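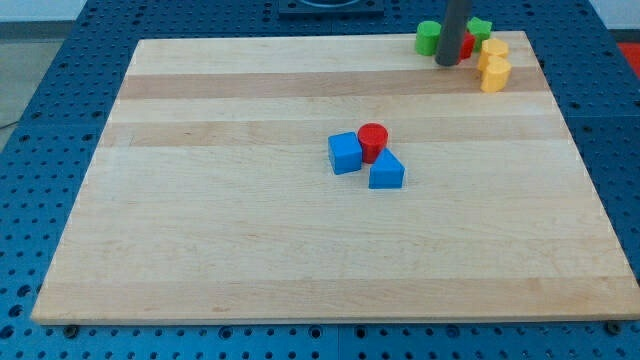 Section 4: Running the block table on open day

The block table is the demo I always get asked to set up first, and it's the one I'd hand to anyone new at Brakamton. Kids love it, parents love it, and you can have it going in the time it takes the kettle to boil. The whole thing lives on the blue pegboard table with the pale wooden board on top, and the only real skill is laying out the blocks. I like a little bunch near the middle (a blue cube, a blue prism and a red cylinder is my usual) and the rest up the back, with a big stretch of bare board at the front so people can see what the arm is up to.

Before you start, read Section 2 on the stop button. Yes, again.

4.1 Getting the board ready

1. Check the two bolts at the front corners of the board. Finger tight isn't tight enough — use the hex key in the Flekine drawer and give each one a proper quarter turn.

2. Wipe the wood with a dry cloth. No sprays, please. I used a citrus one in January and the blocks skated all over the place for the rest of the morning.

3. Run the cables along the floor behind the table and tape them down. Visitors come from both sides and somebody always has a pram.

4. Put the blocks out by hand while the arm is parked. Keep them all on the wood.

Note: Mix up your colours and shapes! Two blocks in the same colour but different shapes make a great question for the little ones ("which blue one will it go for?").

4.2 Starting the arm

5. Switch on the Perix controller and wait for the steady light. It takes about 53 seconds, which feels like forever with a crowd watching, so do it before the doors open.

6. Load program 303. That's the slow one. Program 163 is the same routine at workshop speed and it's not for open days, however much the teenagers beg.

7. Press Home and stand back behind the yellow tape.

8. Let it do one full run with no visitors at the table. Watch the tip when it comes down in among the back blocks, where things get crowded. If it nudges a neighbour on the way in, stop, park it, and spread that group out by a thumb's width.

Caution: Never reach over the board to straighten a block while the arm is live, even if it's paused. Park it first, every time.

4.3 With visitors

9. Let one person at a time choose a block. I get them to point from behind the tape and I type it in on the Niazi tablet.

10. If the arm misses, just say so and run it again. People enjoy a miss — I've had bigger cheers for a second try than for a clean first one.

11. Park the arm between groups and put the blocks back how you had them. Count on doing this a lot!

Note: Spare blocks are in the tub under the sink. Packing up is in Section 5.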